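Zonivthorpe textile reuse store extends sorting hours
7 Apr 2026

The clothing reuse store at Zonivthorpe will open its sorting tables for two extra hours each day until July, operator Prukido has confirmed. The change follows a rise in donated garments over the winter, most of them cotton T-shirts and light knitwear.

The store took in 1,058 garments last month against a planned intake of 800. Storage at the Acuña Street site is limited to 2,000 garments, sorted and unsorted together.

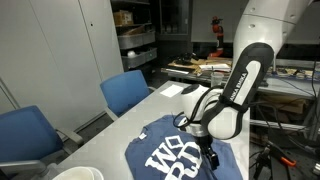 Each shirt is laid flat with the print facing up and checked at the collar, underarms and hem. Size is taken from the neck label where one is present and legible. Where it is missing, the chest is measured across the front, 2 cm below the armhole. Printed shirts are graded separately from plain ones, as cracked lettering lowers the resale grade by one step even when the fabric is sound.

Creasing is not counted as a fault. Holes, open seams and set stains are, and garments with any of these go to the rag bin.

"The slow part is dark cotton," said Nahuel Figueroa, who supervises grading. "Fading along the fold lines is easy to miss until the shirt is fully spread."

Folded stock is packed by size in Biltton crates, 17 shirts to a crate, and moved to the shop floor each morning. Donations should be washed and dry on arrival. Bags left outside the door after closing will not be accepted. Enquiries about bulk donations go to Ulises Huenchumán at the front desk.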